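About Gristden

Gristden began as a bread class in a rented church kitchen, with 11 students, one oven and a mixer that walked across the counter if you turned your back on it. Titilayo Akpan taught the first session on a snowy evening and fully expected an empty room, so you can imagine how happy she was to be wrong! We've since moved into the old feed store on Kim Street, and we now welcome 248 students a year, from nervous beginners to people who want to open a bakery of their own. 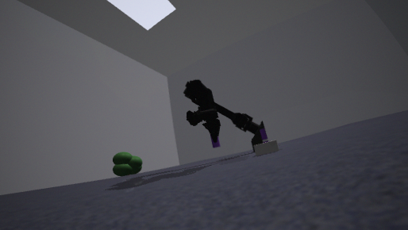 Our classes are small, and we like them that way. Irfan Yusof leads the sourdough course (six weeks, and yes, you take your starter home), while Yuxi Tian looks after pastry and the Saturday family mornings, which fill up faster than anything else we offer. Most of our flour comes from growers within a day's drive, and we're always glad to tell you which field went into your loaf, probably at greater length than you wanted.
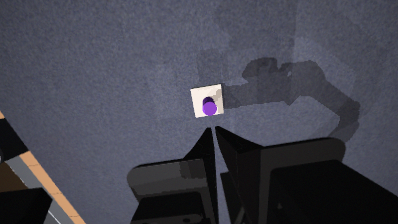

We also keep a scholarship fund going, thanks to former students and the good neighbors who come to our April bake sale. Last spring it raised $2,000, enough to cover full tuition for the whole summer term's scholarship students, with a little left over for new aprons.

If you'd like to visit before signing up, please do. The front door sticks, so give it a push, and there's usually coffee on and the end of something to go with it.

Shares: 148
Comments: 3

Related
Meet Our Teachers
Summer Term Dates and Tuition
How to Feed a Starter
Apply for a Scholarship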